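Ticket 1367
Project: Bamstead open day demo
Component: simulator, overhead view
Opened by: Refilwe Mtshali
Assigned to: Emlyn James
Priority: high until Wednesday, then normal
Status: resolved, one follow-up open

Summary
Overhead view on the visitor display stops updating after a scene reset. The simulation itself keeps running.

Environment
Demo laptop, external display, simulator build 29. Strawberry-in-bowl task, Tawfik scene set. Visitors pick a reset from the touch panel and the planner runs the task from the start.

Steps to reproduce
1. Start the demo with the display attached.
2. Run the task once.
3. Press Reset on the touch panel.
4. Wait for the planner to report ready.
The display holds the last image from the earlier run. The planner log shows new poses being written.

Log

09:10 Refilwe Mtshali
Seen twice during the rehearsal with Trefor Gwynne's group. Restarting the viewer clears it. Restarting takes 40 seconds, too long with visitors standing there.

09:35 Emlyn James
Reproduced on the office machine, so not the display cable. Does not happen if the viewer is started after the reset.

10:20 Emlyn James
Viewer subscribes to the scene by handle. Reset destroys the scene and makes a new one with a new handle. The viewer keeps the old one and raises no error. Side view is not affected - it looks the scene up by name.

10:50 Gwenllian Jarman
Can we run the open day on the side view only? The school groups will not know the difference.

10:55 Refilwe Mtshali
Prefer not to. The talk refers to the overhead view in two places and the handout is printed.

11:40 Emlyn James
Overhead view changed to look up by name. Timeout set to 4000 ms. Ran the reset from the touch panel with the display attached. View updates each time. Render from the patched viewer attached.
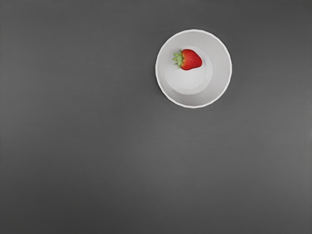 Attachment 1: overhead view, strawberry in bowl, arm out of view.

12:05 Lowri Parri
Bowl rim looks slightly faceted at this size. Is that the patch?

12:15 Emlyn James
No, the patch does not touch meshes. The bowl is a low-polygon model. Logged separately, not needed for the open day.

13:30 Refilwe Mtshali
Patched viewer installed on the demo laptop. Full talk rehearsed with resets at both points. No freeze. Old viewer kept in the backup folder.

Resolution
Fixed in the viewer. Merge to the main branch after the open day.

Follow-up
Viewer should report an error when its scene handle is no longer valid. Owner: Emlyn James.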